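Ferance Handheld Gripper Kit, Paired Set
Product code: Floson F-2
Category: Demonstration capture / Handheld tools

Overview

The Ferance paired set consists of two handheld parallel grippers, each with its own wrist camera, sold together with the software needed to record two-handed demonstrations without a robot present. The recordings are used to train manipulation policies for arms fitted with the matching Floson fingers. The set is intended for research groups that already run a policy training pipeline and want more demonstration data than teleoperation can give them.

This page covers the hardware, the recording method, and the results of the surface study carried out with the Drellulari bench. Ordering details are at the end.

What is in the set

Handheld gripper, left and right
Wrist camera, one per gripper, fitted and focused
Finger blocks, black, two per gripper
Spare finger covers
Calibration card
Charging dock and cable
Recording software, one lab license

Finger blocks are exchangeable with a hex key, supplied in the dock. The covers are a wear part. Replace them when the surface lifts or when grip force readings drift between sessions.

Recording method

Each gripper logs camera video, finger opening, and pose. The two streams share a clock and are stored as one episode. Pose is estimated from the wrist video together with the inertial sensor in the handle, so no external tracking is required.

An episode starts when both triggers are held and ends when both are released. Work areas should be lit evenly. The software rejects an episode if pose tracking is lost on either side for longer than the limit set in the project file. Rejected episodes are kept in a separate folder and can be reviewed by hand.

The weak point of video-based pose estimation is a plain surface. A bare sheet or an unmarked tabletop offers few features to track, and most of the remaining information comes from whatever stands at the far side of the work area. For this reason the surface study used pale, unprinted coverings as its difficult case and patterned coverings as its easy case.

Surface study

The study was run on the Drellulari bench and compared 11 table coverings. Two operators recorded the same pick-and-place and folding tasks on every covering, using both grippers. Episodes were scored on whether pose tracking held from start to finish, and the accepted episodes were then used to train one policy per covering. The policies were tested on a two-arm station.
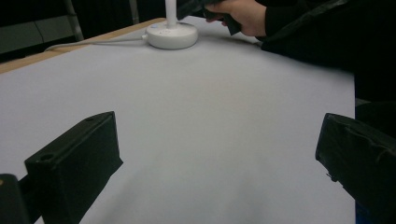 Pale paper covers most of the tabletop, with a white desk lamp standing at the far side and the black fingers of the recording gripper in the near part of the view.

Does a plain table covering make the recorded data unusable?

Most plain coverings remain usable if at least one fixed object stays in view during the whole episode. Tracking is lost mainly when the gripper is brought low over the middle of the sheet and the far side leaves the image.

Results

On patterned coverings, episode rejection was low and did not differ between the tasks. On plain coverings with no fixed object in view, 58 percent of episodes were rejected. Adding a single fixed object at the far side brought the figure down to 6 percent.

Policy performance followed a different order. Policies trained only on patterned coverings did well on those coverings and poorly on plain ones. Policies trained on plain coverings with a fixed object transferred in both directions, with a small loss on the folding task. We read this as an effect of the training images – a policy that has seen little texture has less of it to depend on – but the study was not designed to separate this from other causes, and operator differences were not controlled beyond the shared task script.

Mixed sets gave the best overall result. Current guidance for new projects is to record on at least one plain and one patterned covering, and to keep the proportion the same for every task.

Limits of the method

Pose accuracy is lower during fast wrist rotation. Neither gripper measures contact force at the fingertip; the grip force value is derived from the trigger and the finger opening. Glossy coverings were left out of the study, and the figures above should not be applied to them. The same holds for transparent objects.

Both hands must stay within reach of the shared work area. Recording with one gripper is supported, but the resulting episodes cannot be merged later with two-handed ones.

Compatibility

The finger blocks match the Floson arm mount and the Liyanage wrist adapter. On other arms, the offset between camera and fingertip has to be measured and entered in the project file before training. A drawing of the mount is included with the software.

Episode files exported by earlier software can be opened but not edited. Convert them first with the supplied tool.

Maintenance

Wipe the camera window with a dry lens cloth. Do not use solvent on the finger covers. Run the calibration card after any change of fingers and after any drop, however minor. The calibration takes roughly 2 minutes per gripper.

Ordering

Sold as a pair only. Replacement covers and finger blocks are sold separately. Orders received by 14th September ship with the current finger blocks; later orders ship in November with the revised version, which uses the same mount.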